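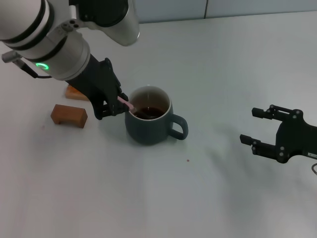 Drita reckons the second firing went too fast past 833 and that's where the crazing comes from, never mind the recipe. Could be. She also says stop mixing in such small pots, a bit too much frit on the spoon and the whole batch is off. Fair.

29 May 2024
Glaze trials, Iltik base again. Mixed 80 g, sieved twice, still lumpy at the bottom. Left it overnight with the lid on – skin on top by morning, had to sieve a third time.

Tiles 1 to 9 all dipped, count of three each. Tile 4 dropped, chipped corner, kept it in anyway. Tile 7 has no number on the back, forgot, so it's the one with the thumbprint.

Crazing on 2, 3 and 6. Pinholes on 8, only along the rim. Rest ok, colour a bit flat. The thicker ones ran less than I expcted.

Ask Halilović if the new sack of feldspar is the same stuff as October. Label looks different and it feels coarser between the fingers. If not same, these trials don't compare with the old ones and I've wasted a kiln load.

Next: same base, more silica, slower climb, hold at the top, leave the damn door shut till morning. Ermira Delić wants the kiln for her bowls first so mine goes in after. Need more cones – down to the last box. Also witness tile from teh old batch, must find it.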